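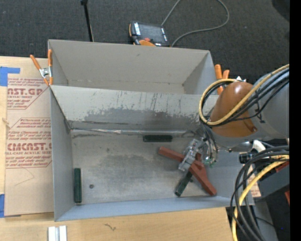 Attachment 1: bin cell, arm over the front compartment, pendant on the carpet behind

Ticket: Bin cell at Skarstead, grasp faults and a house rules question
Status: Open, waiting on Tellport
Priority: Normal

Hi again, me with the bin cell. I've gone through the reply on my last ticket and I've got a bit further, so I'm putting everything in one place.

The short version is that the arm keeps throwing a grasp fault on the long reddish-brown bar when it's lying on top of a green block. Our log has 1,873 picks in it since June and 73 of them ended in this fault. The green blocks on their own hardly ever trip it. The attachment shows the sort of layout I mean, with the end of one green block tucked under the bar and the jaws over the middle of it.

What I've tried so far:

Dropped the approach speed to 400 in the Plolell settings page. No change that I could see, apart from me getting bored.

Re-taught the bin corners with the pendant. Helped for a morning, then the faults came back.

Checked both orange-handled clamps on the bin walls before each run. I'm fairly sure the bin was creeping before I started doing this, so it's going on our start-up sheet whatever you say!

Raised the lowest allowed height by 6 mm. Fewer faults on the bar, but now it misses blocks that are flat on the floor of the bin, so I've put it back.

Now the other half. You asked whether our cell follows the Suvarna working rules, and I went through them with a cup of tea and the attachment open. A few things I'd like a proper answer on:

Pendant. Ours lives on the carpet just past the back wall of the bin. The rules say "within reach of the operator", and I can reach it, but I have to bend down and look away from the arm to do it. Does that count? I'd sooner have a hook at waist height and will fit one if you agree.

Cables. The yellow one makes a big loop by the orange-brown joint cover, and the black bundle is tied to the grey link. Is there a limit on how much slack we can leave? I couldn't find one, and I don't want to pull it tight and lose wrist movement.

Divider. The lower half has a big dark worn patch with scratches, and there's silver tape along the joint at the bottom. The rules say to report surface wear but don't say how much is too much. Consider it reported. Would you swap it, or carry on?

Stuff on the table. There's a papered acrylic sheet beside the bin, still in its tan paper. The rules want the table clear of anything not used in the run. I'll shift it, but does the same go for small metal bits along the front?

Update, 4.20 pm: sheet moved, same fault on the second pick after restarting. I've saved that log and can send it over if you tell me which format you'd like. I'm leaving the arm parked with the stop pressed until I hear back about the pendant.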